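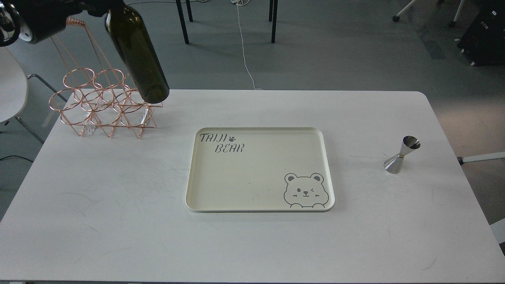
A wire rack at the back of the table, a dark green bottle just over it, and the bear tray in the middle.

Every March, when the worst of the winter visitors have gone home, I get everything to do with drinks out of the dining room cupboard and give it a proper going-over. My friend Ffion Price calls it my spring bar day, which makes it sound much grander than it is (I own one rack, one jigger and a tray with a cartoon bear on it, and I'm fond of all of them).

Start with the rack, and start with it empty. Wire racks made of rings collect dust on the undersides, where you never look, and a duster just pushes it along. I use an old soft paintbrush, dry, and then a barely damp cloth wrapped around one finger. Copper-colored finishes are often only a thin coating, so please keep the scouring pad and the metal polish well away! Mild dish soap is plenty, and dry it right away or you'll get spots.

If your rack rocks, try it in a different place before you start bending anything. Mine rocked for a whole winter in our old house in Ulville, and the floor was to blame. Once it sits steady, fill the bottom row first and work upward, and lower each bottle in gently by the neck with your other hand under the base.

Now, empty bottles. I keep the dark green ones for oil and for vinegar, and I've been known to put a single branch of forsythia in one. To clean the inside, drop in a spoonful of uncooked rice, add warm water and a squirt of soap, put your thumb over the top and swirl for longer than you think you need to. Rinse 3 times, then let it drain upside down overnight in a tall pitcher. For labels, a long soak in hot water with baking soda does most of it, and cooking oil takes off the gum that's left.

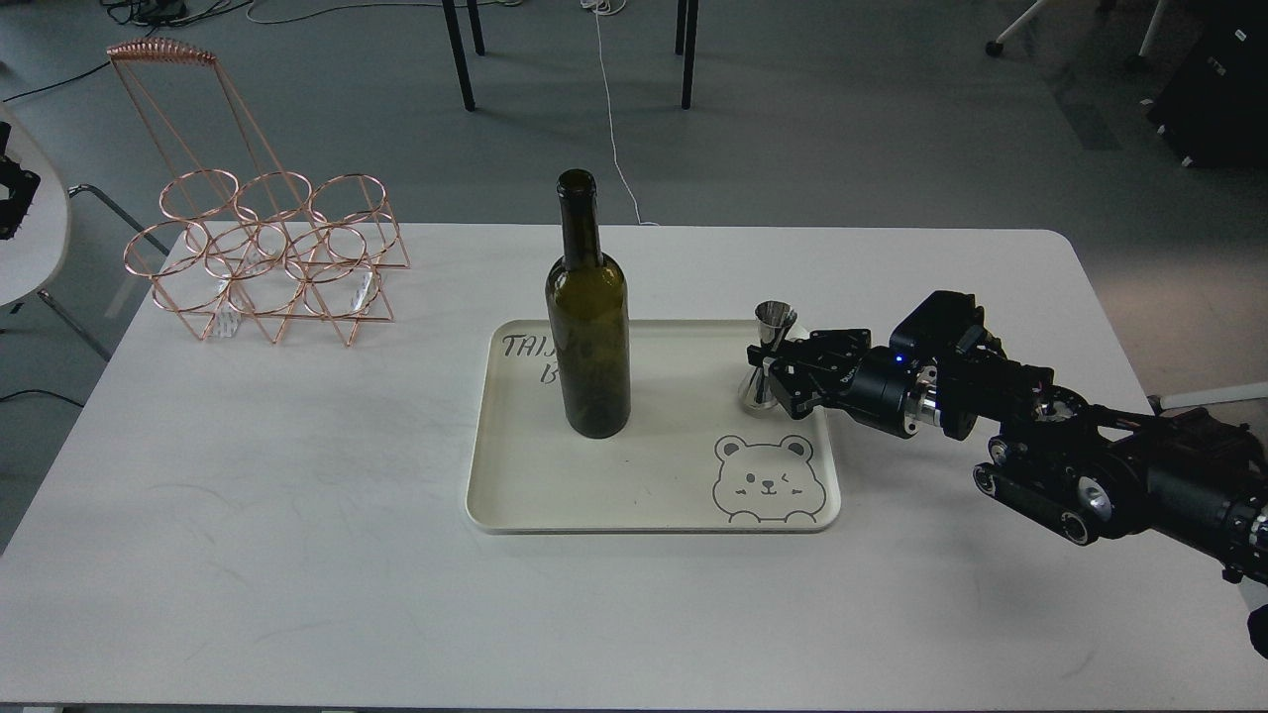

Bottle and jigger with the cream tray. The bear is winking down in his corner.

A tray with a raised rim is worth having even if you never carry it anywhere – it catches the drips when you pour, and you can wipe it clean in a second. Don't soak a printed one, though. Roya Taheri left hers in the sink while she went to the market in Rowlands, and the picture came up at one corner.

As for the double-ended jigger, wash it right after you use it, both cones, and get a bit of cloth down into the narrow part where syrup likes to hide. Check what yours holds, too, by filling each end with water and tipping it into a measuring cup. I've written the amounts for mine on a card inside the cupboard door, next to the recipe for Mabli's ginger cordial.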